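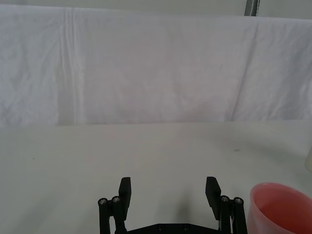
Vale a pena visitar uma lavandaria industrial para perceber o que acontece aos lençóis dos hotéis? Depende do que se quer saber: sobre máquinas aprende-se muito numa manhã, sobre água e sobre salários aprende-se pouco.

27 partilhas | 2 comentários
Imprimir | Enviar por e-mail

Lavar fora: uma manhã de portas abertas na Rundale

A Rundale abre as portas uma vez por ano, em agosto, que é uma altura estranha para o fazer. É o mês em que os hotéis da costa estão cheios e em que qualquer lavandaria que viva deles devia ter mais que fazer do que passear visitantes com colete refletor. Foi a primeira coisa que perguntei à entrada. Responderam-me que era de propósito, para se ver a casa a trabalhar a sério. Aceitei a explicação e guardei-a para mais tarde.

A unidade fica numa zona industrial sem graça, entre um armazém de azulejos e um terreno onde alguém começou a construir e desistiu. Chega-se de carro ou não se chega. O autocarro para do outro lado da via rápida e o caminho a pé faz-se por uma berma com silvas. Os folhetos da visita, impressos em papel grosso, falavam de «mobilidade responsável» na última página. O parque de estacionamento estava cheio às nove da manhã.

Fomos divididos em dois grupos. O meu tinha sobretudo gente da hotelaria pequena, donos de alojamento local e um casal que gere uma residencial e que passou metade do percurso a fazer contas em voz baixa. Percebe-se porquê. Quem tem poucos quartos anda há anos a hesitar entre lavar em casa, com duas máquinas e uma pessoa sempre cansada, e entregar tudo a uma empresa destas, que leva a roupa suja num carro e a devolve dobrada. O dia aberto existe para acabar com essa hesitação. Convém não esquecer isso enquanto se come o pastel de nata oferecido.

A zona suja

Começa-se pela receção, a que lá dentro chamam zona suja. Os sacos vêm dos camiões, são pesados e sobem por um carril até ao teto, onde ficam pendurados à espera de vez. O efeito é impressionante e a guia sabia-o, porque nos deixou ali parados um bom bocado. Depois veio a separação, feita à mão: lençóis para um lado, toalhas para outro, felpos de piscina para um terceiro. É trabalho duro, com calor, e foi a parte da visita que passou mais depressa.

Perguntei o que aparece nos sacos além da roupa. Telemóveis, comandos de televisão, dentaduras, uma vez um anel que foi devolvido à dona. A história do anel foi contada com pormenores e teve o sucesso esperado. Já a pergunta seguinte, sobre agulhas e vidros partidos e sobre quantas vezes alguém se corta, recebeu uma resposta mais curta: há luvas e há um procedimento. Não duvido que haja. Gostava de ter visto o procedimento, que devia estar afixado em algum lado, e não o vi.

O túnel

A lavagem faz-se num túnel Kallio, uma máquina comprida dividida em compartimentos, por onde a roupa vai avançando de uma água para outra. São 16 compartimentos. A água do último enxaguamento volta para trás e serve para a primeira lavagem da carga que vem a seguir, e é nisto que assenta quase todo o discurso ambiental da empresa. O princípio é bom e não tem nada de novo. Qualquer avó que lavou roupa num tanque aproveitava a água do enxaguamento para a roupa mais suja, e não distribuía folhetos.

Segundo a Rundale, passam por ali 4,000 lençóis por turno (copio o número como está no painel, com vírgula à inglesa, vestígio provável do fornecedor da máquina). É um número grande e é o tipo de número que não diz nada. Quantos turnos? Em agosto ou em fevereiro? Lençóis de solteiro, de casal, daqueles enormes que os hotéis novos agora usam e que ninguém consegue dobrar sozinho? A guia disse que era uma média. Média de quê, ficou por esclarecer.

Sobre o consumo de água, a mesma coisa. Havia um gráfico muito bonito com uma gota azul a encolher de ano para ano. Não tinha escala. Pedi os litros por quilo de roupa, que é a única medida que permite comparar uma casa com outra, e prometeram enviar por correio eletrónico. Deixei o endereço escrito numa folha, com letra legível. Até agora não chegou nada. Se chegar, acrescento aqui.

Secar e passar

A parte mais bonita da visita, digo-o sem ironia, é a calandra. Os lençóis saem húmidos da prensa, são agarrados pelas pontas, esticam-se no ar durante um segundo e desaparecem entre os rolos quentes. Do outro lado saem lisos. Há um cheiro a algodão quente que quem foi criado numa casa com ferro de engomar reconhece logo e que, suspeito, vende mais contratos do que a gota azul.

A alimentação da calandra é feita por duas pessoas, uma de cada lado, num gesto repetido que não abranda. Foi-nos dito que rodam de posto para não se cansarem sempre dos mesmos músculos. De quanto em quanto tempo rodam? «Com regularidade». Enquanto lá estivemos, e foi bastante, não vi ninguém rodar, mas admito que tenhamos apanhado um mau momento.

No fim da linha há a inspeção. Aqui aprendi qualquer coisa útil, e deixo-a para quem tem roupa de cama entregue a terceiros. Um lençol de hotel não acaba por rasgar, acaba por ficar cinzento. O branco vai-se com o cloro mal doseado, com água dura e com cargas misturadas, e quando o hóspede dá por isso já o gestor se habituou. O conselho da casa é guardar um lençol novo, por usar, dentro de um armário escuro e compará-lo de vez em quando com os que voltam da lavandaria. Parece-me um bom conselho, e até corajoso, vindo de quem lava.

Outro ponto que me pareceu sério: os vincos. Há quem exija lençóis sem uma única marca e há quem aceite a marca da dobra como prova de que a peça foi lavada. Na residencial do tal casal, os hóspedes mais velhos queixam-se quando o lençol vem sem vincos, porque desconfiam que é o do hóspede anterior. Na Rundale riram-se, mas tomaram nota.

Alugar em vez de comprar

A última paragem foi uma sala com ar condicionado, onde nos apresentaram o Olgate, o serviço de aluguer. O hotel deixa de ter roupa sua: os lençóis são da lavandaria, circulam entre clientes e paga-se por peça usada. As vantagens foram explicadas em diapositivos. Não se imobiliza dinheiro em enxoval, não se guarda stock e ninguém discute quem estragou o quê.

Esta última afirmação mereceu alguma agitação na sala, e com razão. O contrato modelo, que pedi para ver e que me emprestaram durante o café, tem uma cláusula sobre peças «perdidas ou inutilizadas» que põe do lado do cliente tudo o que não seja desgaste normal. Quem decide o que é desgaste normal? A lavandaria. Há um prazo de reclamação de dois dias, contado a partir da entrega, o que obriga uma residencial pequena a desdobrar e verificar roupa que pagou justamente para receber dobrada. Perguntou-se se era negociável. Tudo é negociável, responderam, conforme o volume. Quem tinha volume para negociar não estava naquela sala.

Cada peça leva um chip cosido na bainha, lido por um sistema da Desach. Sabe-se assim quantas vezes foi lavada e por onde andou. Como ferramenta de gestão, convence. Como garantia para o cliente, convence menos, porque os dados ficam na lavandaria e o cliente recebe um resumo mensal. Perguntei se podia consultar o historial de um lençol concreto, por exemplo um que chegasse manchado. Em teoria pode. Na prática pede-se ao comercial.

O que fica

Saí ao meio-dia e meia com um saco de pano, uma caneta e um orçamento que não tinha pedido. A instalação é boa, nota-se que houve investimento e as pessoas que lá trabalham sabem o que fazem – isso vê-se nas mãos, mesmo quando quem fala é outra pessoa. Não ouvi nenhuma delas durante a visita inteira. A guia era do departamento comercial e respondeu por todos.

Quanto à razão para abrir em agosto, lembrei-me dela já no carro. Um dos túneis estava parado, com um plástico por cima, e havia metade do carril sem sacos. Pode ter sido manutenção. Pode ter sido que os hotéis grandes da zona já lavem noutro sítio e que agora interessem os pequenos. Não sei, e não é numa visita guiada que se fica a saber.

Para quem estiver a pensar ir no próximo ano: leve sapatos fechados, leve as contas feitas do que gasta por quarto em lavagem (água, luz, detergente e as horas, que toda a gente se esquece de contar) e peça o contrato antes do café. O estacionamento enche cedo.

Pesquisar no site: lavandaria, enxoval, hotelaria
Imprimir | Enviar por e-mail
2 comentários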